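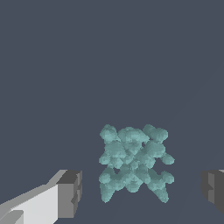
Figure 5. Wrist view in the simulator, teal clump between the fingertips.

Recording grasp examples in the simulator

Last updated 2 February 2025 by Adhiambo Waweru

This section covers recording examples by hand for the Prider grasp learner, using the simulated arm and the wrist view. It assumes you have installed Etau and can already move the arm with the hand controller. If the arm does not follow the controller, go back to the pairing section before you start.

An example is one complete try: approach, close, lift, hold. The learner is given the wrist view and the finger positions for every step of the try, so anything you do while recording becomes part of what it copies.

Before you record

1. Open Etau and load the scene called clump_plain. It has one teal object on a plain grey surface.

2. Choose Wrist from the view menu. Close the side view. You can record with the side view open, but people tend to steer by it, and the learner never gets to see it.

3. Open the fingers all the way. At this view setting the left finger comes in from the lower left and only part of the right finger shows at the edge. This is normal. Do not move the view to bring the rest of the right finger in, or your examples will not match the ones already in the set.

4. Check the folder name at the bottom of the record panel. It should be your own initials, then the session number.

CAUTION: Etau does not ask before writing over a session with the same number. Tín Văn lost 274 examples this way in July and they could not be brought back.

Recording one example

5. Press Reset. The object is put down in a new spot and the arm goes back to its start pose.

6. Move in until the object is between the fingertips. It does not have to be exactly midway. In Figure 5 it is a little closer to the right finger, and a start like that is fine to keep.

7. Press Record and wait for the red dot in the panel.

8. Lower the arm slowly. Keep the fingers open until the tips are level with the widest part of the clump.

9. Close the fingers. The object is lumpy, with gaps in it, so one fingertip will often touch a knob before the other touches anything. Keep closing at the same speed. Do not open and try again in the same example.

10. Lift straight up, hold until the counter in the panel reaches 21, then press Stop.

11. Mark the example Held, Slipped or Missed. Mark what happened, even if you think you know why it went wrong. Slipped examples are kept and used. Missed ones are kept too, but in their own folder.

Note: If you bump the object before closing, let the try run to the end and mark it as usual. Throw an example away only if the controller dropped out or you pressed the wrong button.

Varying the starts

The most common fault in a first session is that every start looks the same. The learner then does well on that one start and badly on the rest. Reset moves the object, but most people line up the same way each time without meaning to. Skarphéðinn Juhl went through his first session and found nearly all of it had been started with the clump hard up against the right finger.

12. After every few examples, change something about the start. Shift the arm left or right, or turn the wrist a little. Leave the object where Reset put it.

13. Look at the gap on each side before you press Record. If the last few starts had the bigger gap on the left, take the next few with the bigger gap on the right, as in the view below.

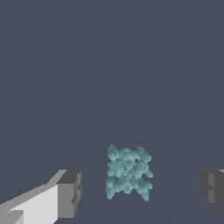 Checking a session

14. Press Review. The examples play back one after another at double speed. Watch for frozen pictures and for fingers that jump -- both mean the controller dropped out.

15. Delete any example with a jump. Leave the numbering as it is. Gaps in the numbers do no harm.

16. Press Send. The session goes to the shared set, which held 1393 examples when this page was last changed. You will get a message when it has been taken in. If there is no message by the next morning, tell Zahira Majimbun and keep your local copy.

Note: The first frame of each example may come out slightly darker on some machines. Leave it. The import step drops the first frame anyway.

Known problems

Reset sometimes puts the object down half under a finger. Press Reset again.

The hold counter does not start if the fingers are still moving. Let go of the trigger fully once they have closed.

On older laptops the playback can stick at the last example. Close Review and open it again -- nothing is lost.

Shared 5 times
0 comments

Related pages
Pairing the hand controller
Using the side view for training new operators
Scene list: plain, cluttered and stacked
Moving from Snorradóttir session files to Etau
Notes on the Urham gripper model (Lesia Semeniuk)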